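Vernbridge Handset

The Vernbridge Handset is a hand-held gripper kit sold for recording demonstrations of manual tasks, which are then used to train robot arms. It is made by Sovis and has been on offer since February. A kit consists of two grippers, a backpack, cables and a license for the Laderix software, which turns recordings into motion data. The maker describes it as a complete replacement for teleoperation, a claim that outside reviewers have not been able to confirm.

Design

Each gripper is held in one hand and closed by the operator's fingers. The jaws are plastic. Position is worked out from square black-and-white markers fixed to the gripper body, and the operator carries the recording unit on the back. No robot is needed during recording, and this is the main selling point. Operators can work on their feet, several to a room, with cables running from the grippers to the rest of the equipment.

Sovis calls the system "untethered" in its sales material. The word is generous. The operator may walk about, but the grippers are still wired, and the cable can catch on furniture when the operator turns or bends. A wireless version has been promised twice and has no release date.

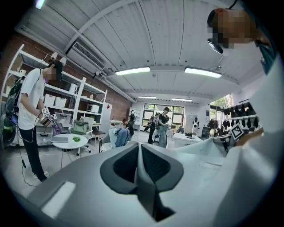
Use with cloth

Fabric handling is the task most often shown in the maker's demonstrations. Cloth is hard for robot arms, as it changes shape whenever it is moved, and two-handed recordings of people holding, spreading and folding it are in demand. The operator pinches a corner in each gripper and stretches the sheet in front of the body. The jaws hold thin cloth well enough for this. Whether they let an operator feel that a corner is slipping is another matter – the kit has no force sensing, and the recordings carry no record of how hard the operator squeezed.

The markers are a second weak point. They must stay in view of a tracking camera for the position to be reliable, and a raised sheet can easily hide one of them. Laderix fills such gaps by estimate. The software does not flag which parts of a recording were measured and which were guessed, so a buyer has to take the finished file on trust. 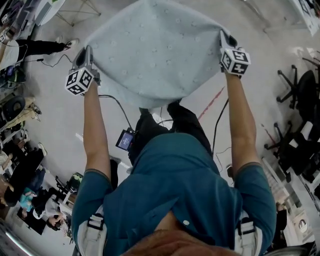 Timo Mühlbauer disagrees with much of this criticism. In a reply published on September 10, 2024, he argued that short gaps in tracking do little harm when a task is recorded many times over, and that reviewers were judging a low-cost kit by the standards of laboratory motion capture. He did accept that the estimated stretches should be marked in the file.

Published results

The only detailed test comes from Papadopoulos, a reseller of the kit, and should be read with that in mind. It collected 700 recordings of a folding task and kept 581 after checking. The report gives no reasons for the rejected ones and does not say who did the checking. It also leaves out how the trained robot performed on cloth it had not met before, the question most buyers would want answered.

Pricing and support

The hardware is sold outright, but Laderix is licensed by the year. Recordings are stored in a format that only Laderix can open, and export to other formats costs extra. Support is limited to 6 months from purchase.

See also

Motion capture
Teleoperation
Imitation learning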